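Who regulates a prize draw? Notes for the licensing session
Speaker: Tahmineh Vahidi. Slot is 25 minutes plus questions. Slide numbers follow the final deck, Apr 20, 2024. 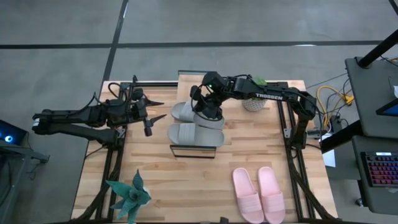 Slide 1. Scope
Say who the talk is for: in-house counsel and compliance staff at companies that run paid or free promotions across more than one country. Casino and sports betting licenses are out of scope. Sandrine Bailly covers those in the next session, so send questions on them to her.
The subject is the line between a lottery, which needs a license almost everywhere, and a promotional draw, which often does not.

Slide 2. The three-part test
Most gambling laws ask the same three things. Is there a prize? Is the result decided by chance? Does the player pay to take part? If the answer to all three is yes, treat the promotion as a lottery until local counsel tells you otherwise.
Point out that the third part causes most of the disputes. Prize and chance are normally clear from the rules of the draw. Payment is argued over.
Pause here. People copy this slide down.

Slide 3. What counts as payment
Go through the list in order:
Entry fee. Always payment.
Product bought at its normal price, entry included. Varies by country. Some laws look only at whether the price was raised.
Premium-rate text or call. Usually payment, even when the charge is small.
Personal data and marketing consent. Usually not payment under gambling law, but consumer and privacy rules still apply.
Do not get drawn into loot boxes. There is a backup slide if someone insists.

Slide 4. Case one: Horero
Horero ran a draw with a free postal route next to a paid online route. The postal address appeared on page 62 of the terms. The regulator's position was that a free route has to be as visible as the paid one and must carry the same odds.
Figures for the room: 431 postal entries were received, and 43 of them were left out of the draw because they came in after an earlier cutoff that applied only to mail. The different cutoff did more damage than the page number.
Outcome: the draw was reclassified as an unlicensed lottery, stakes were refunded, and no fine was imposed. Keep this to two minutes.

Slide 5. Case two: Modise
Modise added a question to its draw and called it a skill contest. The question had three possible answers, two of them plainly wrong. Everyone who answered correctly went into a random draw.
The point to make: a question that screens out almost no one does not remove chance. The test in most countries is whether the skill element stops a significant share of people from entering or from winning. Ask for the share of wrong answers before signing off. If the business cannot supply it, assume the question will fail.
Hooman Hashemi worked on the response and is in the room. He has agreed to take one question on procedure, not on the merits.

Slide 6. Cross-border entries
A draw that is lawful where the company is based can still be unlawful where the player lives. Regulators look at language, currency, payment methods, local advertising and whether entries from that country are blocked.
A line in the terms saying "void where prohibited" is weak evidence if winners have been paid in the country concerned.
EU members: gambling was left out of the Services Directive and there is no harmonized license. National limits must still be justified and applied consistently – this is where challenges are usually brought. Do not quote case numbers from memory. They are in the handout.

Slide 7. Small-prize exemptions
Many countries exempt draws below a set prize value. The sample law on the slide uses a ceiling of 500 euros per draw. Stress three drafting questions:
Is the ceiling per prize, per draw or per year?
Is the value taken at retail price or at cost?
Are linked draws added together?
Enditz split one campaign into weekly draws to stay under the ceiling. The draws shared a name, a website and a set of terms, and they were added together.

Slide 8. Checklist
Leave this up during questions.
Written classification on file before launch.
Free route tested by someone outside the marketing team.
Same cutoff and same odds for every route.
Country list approved, with blocking switched on.
Draw records kept for the full limitation period.
Name of the independent supervisor in the terms, where one is required.

If time runs short
Cut slide 7 and refer to the handout. Do not cut slide 6.

Backup slides
9: loot boxes. 10: charity raffles, text supplied by Inès Royer. 11: Tomov, draft only. The appeal is listed for October, so show it only if asked and say that it is pending.

Handout queries go to Shirley Sawatzky at the registration desk.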